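Bereron Gripper Comparison - Frequently Asked Questions

Which grippers are covered?
Two: the Stamuten parallel gripper and the Drindonari narrow-finger gripper. Both were run on the same arm with the same controller settings. Results for suction tools are kept on a separate page.

How many picks are in the data set?
1,812 attempts, split evenly between the two grippers. Attempts stopped by the operator before the fingers closed are excluded.

What counts as a successful pick?
The object must clear the rim of the box and stay held for 5 seconds. A drop during the hold is logged as a failure, even if the object lands back in the box.

Why are the low-walled boxes scored separately?
Finger clearance near the walls dominates the result. Picks in the middle of the box and picks against a wall should not be averaged together. The Stamuten fingers need 13 mm of free space on each side when open; the Drindonari fingers need less but flex more under side load.

Does the wrist device have to be removed to change grippers?
No. The bracket stays on the forearm. Check that the cable has slack through the full wrist rotation before restarting - a tight cable will shift the bracket and the offset has to be measured again.

What closing force was used?
70 percent of the rated maximum for each gripper. Ieuan Watkins repeated a subset at lower force on flat metal objects. Those rows are tagged "James" after the test script and are left out of the summary table.

Can I use my own controller?
Yes, if it accepts position targets and reports finger width. Without width feedback the hold check does not run and every closed grip is logged as a success.

When will the next round be posted?
December. It adds a soft-pad option for the Stamuten fingers.

Who do I contact about errors in the logs?
Snædís Østergaard maintains the log format. Include the run number and the controller version. 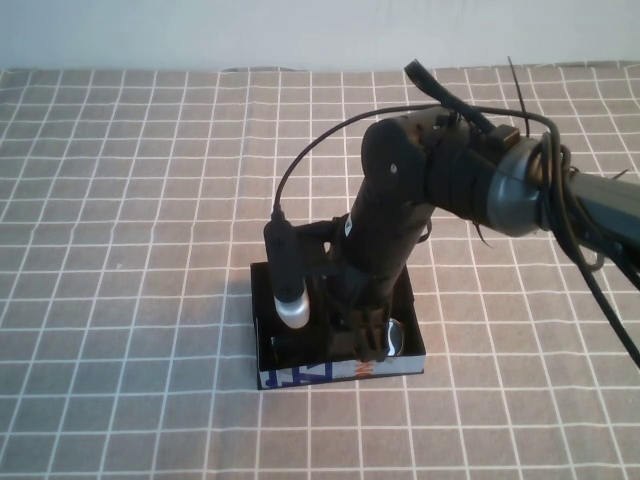

Gripper lowered into the box near the front wall, with a silver disc to its right.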